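Changing homes, and a few thoughts on the new place

14th August

We finally moved my aunt into the assisted living home in Tilendale, after almost six months on the waiting list. I put her name down in February, back when she was still telling everyone on Elov Street that she would never leave her kitchen. She still says it, but she says it from a very nice armchair by the window now.

I had looked at four places, and I liked Karabulut House best from the first visit. The lunch smelled like lunch, for one thing, and the woman at the front desk knew every resident who wandered past — by name, and by which grandchild was due to visit.

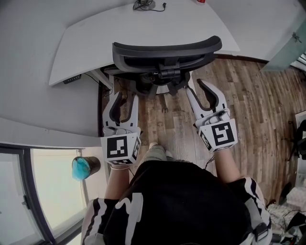 Striped sleeves and a desk kind of day.

The move itself took two trips with my brother's truck. My aunt brought her sewing box, the blue lamp and far too many cardigans, and the lamp went on the dresser before anything else was allowed through the door. Her neighbor across the hall used to live in Ullov, just as she did as a girl, so they were deep in talk about the old bakery before I had even found the light switch!

I drive over three times a week for now. The parking is tight after lunch, so I go in the morning and stay for coffee, and she sends me home with the cookies she saved from the night before.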